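Bronness Program on Safe Handling Practice
Progress report to the Pleltodden Fund, second reporting period
Submitted by Bongani Buthelezi, Program Lead

1. Purpose of the grant

The Fund supports the drafting and trial of a code of practice for recording household handling tasks with hand-held grippers. The code is written for small teams that collect demonstrations for robot training and have no safety or quality staff of their own. It covers workstation layout, operator conduct, equipment checks and the labeling of finished recordings.

2. Work completed

Draft 3 of the code was issued to both trial sites, Ngubane and Drolamus, in March. It contains 43 clauses, of which 6 are mandatory and the remainder advisory. Draft 2 made no such distinction, and operators told us they could not tell which clauses would cause a session to be rejected.

Trial recordings under Draft 3 have concentrated on clothing. Soft items were chosen first as they expose the weak points in the grip clauses: a sock changes shape every time it is picked up, and two operators will seldom hold it in the same way. Clause 11 now asks that knitted items be taken at or near the cuff where the task allows, with the fabric between the finger pads and clear of the pivots.

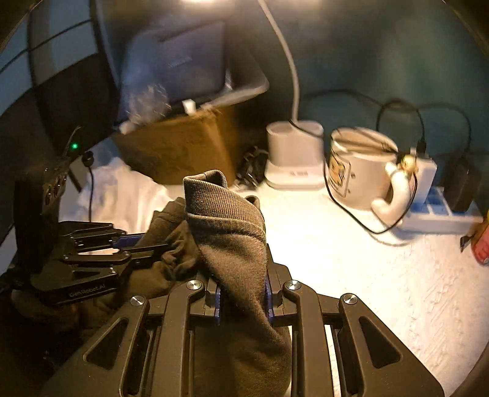

Figure 1. Sock held near the ribbed cuff between the finger pads, with a second gripper in use at left.

The target of 1,000 accepted recordings for the period was met. Acceptance was judged against the mandatory clauses only. Advisory clauses were scored separately, and those scores will inform Draft 4.

3. Findings to date

Cable routing remains the most frequent source of comments from reviewers. The draft asks that cables be kept out of the space where the fingers close, but it says little about cables behind the work area or hanging from above. We propose to extend the clause to the full reach of both grippers.

Two-handed work also needs fuller treatment. Draft 3 was written with one gripper in mind, and its wording on spacing does not say what should happen when the second tool is resting on, or holding, a different garment.

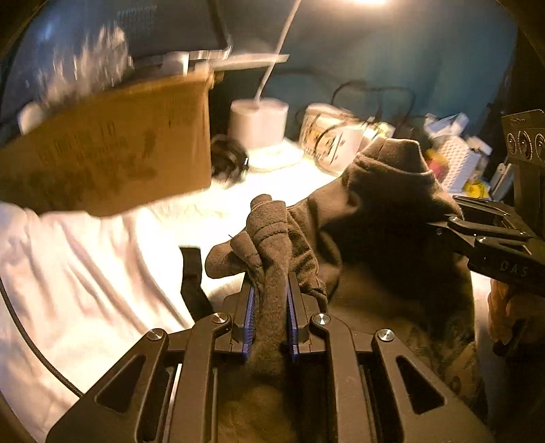

Reviewers at Ngubane have suggested a short rule on which tool may move first, and Drolamus has asked for guidance on sorting mixed piles before a session begins. Both requests are reasonable and will be addressed in the next draft.

Lighting produced fewer comments than expected. The present clause - one adjustable lamp, angled away from the operator's eyes - will be kept as it stands.

4. Variation from plan

Operator training took longer than budgeted. Sessions were planned for 20 operators across the two sites and all have now attended, but the written assessment was moved into the next period. There is no effect on total cost.

5. Next period

Draft 4 will be circulated to both sites for comment. The assessment will be held once operators have worked under the revised two-handed clauses. A costed plan for the final trial will accompany the next report.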